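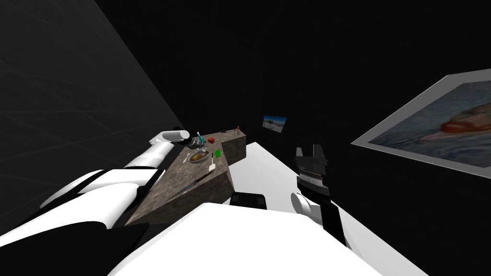
### 1

Okay friends, a few of you asked what I think of Rallora, the simulated kitchen service from Zotirent, and I promised a proper answer back in January. Get a coffee, I'm going to ramble a bit (you know me by now).

### 2

Short version for the busy people: you rent a virtual kitchen by the month, put a two-armed robot in it, and practice tabletop jobs until your code stops embarrassing you. We pay $254 a month for our little team at Stadgate and I've already renewed.

### 3

What won me over is the clutter! So many practice scenes give you one cube on one perfect table. With this one you get a stone counter with a step up at the back, a bowl of food, a knife lying near the front, and a green thing that I keep calling the sponge and Aiman Wijaya keeps calling a box. We have agreed to disagree.

### 4

The step matters more than I expected, by the way. Our planner had only ever known flat surfaces, so a second height on the same counter gave it a real workout, and I spent one long evening with the collision margins before I was happy with them.

### 5

Since I know someone will ask about glassware: yes, there's a small clear glass, over on the left side of the counter. We're working on the left arm's approach to it this week while the right gripper stays upright off to the other side. Slow going, but I'm enjoying it. 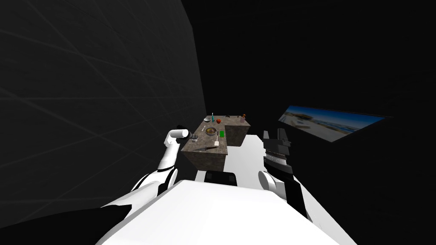 ### 6

Now the grumbles. The scene editor is fiddly. Moving a bottle an inch takes 2 menus and a confirm button, and the undo only remembers your last change. I wrote in about it and got a kind reply, so fingers crossed.

### 7

Also, the basic plan stops at 360 resets a day. That sounds like plenty until you leave a script running over lunch and come back to a polite message telling you you've used them all. Herman Raju did this twice. (Sorry, Herman, love you.)

### 8

For comparison, we tried the Kwok kit first. Prettier lighting, I'll give them that, but it took me most of an afternoon to get both arms loaded. Rallora had us moving before my tea was cold.

### 9

If you're on the fence, take the trial. It comes with 50 resets, enough to find out whether your grasping code copes with a busy counter. Start with the apple and leave the knife for later. Questions welcome, I'll be around until 9 tonight!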